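# Lutum cork board, two months in

I bought the Lutum board in December to replace a dry-erase calendar that had stopped wiping clean. I run the scheduling for a small upholstery shop, and most of what I need to see in a day fits on slips of paper: who is dropping off, which fabric is late, which chair has been promised to whom.

The cork is dense. Pins go in with a firm push and stay where you put them, even with four or five sheets under one pin. My old board, a Plevbridge, crumbled at the corners within a year and left brown dust on the floor. So far the Lutum has dropped a few crumbs when I pull pins out and nothing more.

Sticky notes are the weak point. They hold for an hour or so and then curl off, which is true of every cork board I've owned. I pin them now. If you live by sticky notes, get a painted steel board and save yourself the trouble.

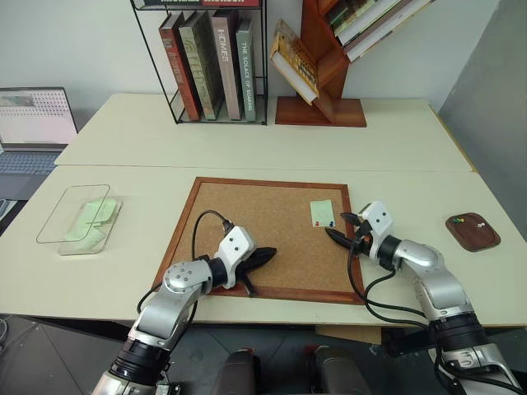

Hanging it took longer than it should have. The box has 2 brackets and 2 screws, and the screws are too short for anything except a solid wood stud. I used longer ones from the hardware store. The instructions are a single folded sheet with drawings, and the drawing for the bracket spacing doesn't match the holes on the back. Measure the board itself before you drill.

I wrote to the seller, Zarkley, about the screws. Gervasio Orellana answered the next morning and mailed a longer set at no charge. They came after I'd finished, but they were the right length.

The surface has held up. I move most of the slips every day and the old pinholes close well enough that I can't find them from my chair. Coffee got on one corner and left a faint ring that I've covered with the delivery list.

I would buy it again for paper and pins. For the front counter I'm ordering the smaller size, and I'll put that one up with my own screws from the start.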